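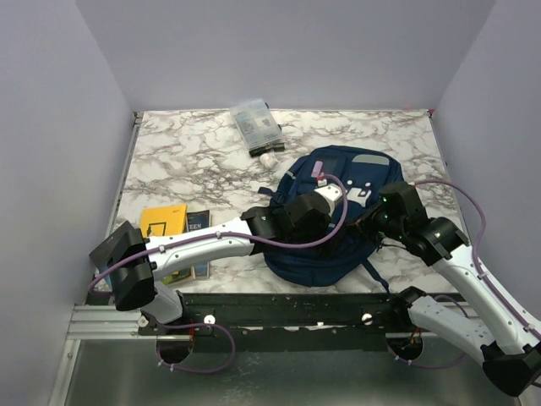

Bram Baert asks why a task as plain as packing a school bag needs so many recordings before training begins. The short answer is coverage. A policy trained on demonstrations reproduces what it has seen, and it does poorly in arrangements that are missing from the set.

## Unit 4: Collecting demonstrations for two-arm tasks

**Terms**

- *Episode*: one continuous recording, from the start pose to the end pose.
- *Observation*: camera images plus joint positions at one time step.
- *Action*: the joint targets sent at that step.

**Planning the set**

The Skitatville exercise uses 122 episodes. Of these, 70 vary the pose of the bag and 49 vary the books and small items. The remaining three are held back for checking playback.

Soft objects need more variation than rigid ones. A book has one pose; a backpack has a pose and a shape, and straps add further states that no label captures well. 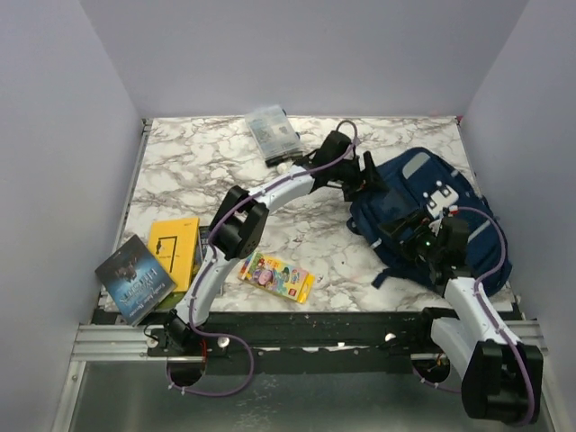 Hoekstra objects that varying everything at once makes failures hard to trace, and would change one factor per block. Both plans are in use. Blocked variation is easier to debug. Random variation gives a better match to test conditions. For this course, use blocks of 18 episodes or fewer and shuffle them before training.

**Operator rules**

1. Return both arms to the start pose before recording.
2. Move at a steady speed. Long pauses teach the policy to pause.
3. If a grasp slips, recover and continue. Mark the episode "recovery".
4. Discard an episode only for a hardware fault or a dropped camera stream.

**To hand in**

The episode log, the block plan, and one paragraph on which factor was sampled least. Recovery episodes are listed separately.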